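Okay, hi everybody, come on in, there are still seats up front! I'm Adanech Tufa and I run the packing and sorting tables at Salska, and I've got two slides and way too many opinions about table surfaces.

(wait for people to sit, drink water)

So when Dulce Bañuelos and I set up our first sorting table, we went with dark gray tops. They looked great. They also swallowed every small part we owned. I lost 90 dollars' worth of little clips in one month, and I'm pretty sure half of them were sitting right in front of me the whole time. Dulce wanted white. I said white would look filthy by lunch (it does, she was right anyway, please don't tell her I said so).

NEXT SLIDE. Let them look for a second before talking.

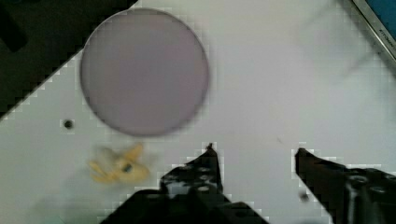 Purple disc on the white top, small yellow piece below it.

Okay, so look how fast your eye goes to that purple! It's a plain round thing, no markings on it, and you still can't miss it. The yellow one is little and blurry and I bet you found it anyway. Now go left of the disc, see the small black spot? People reach for spots like that thinking it's a dropped part. I've done it myself, more than once, with Dulce watching.

Ask the room: who's still on dark tops? Hands up. Be nice about it.

Then tell the Nimik story if there's time (short version!!). If not, go straight to cleaning cloths and take questions.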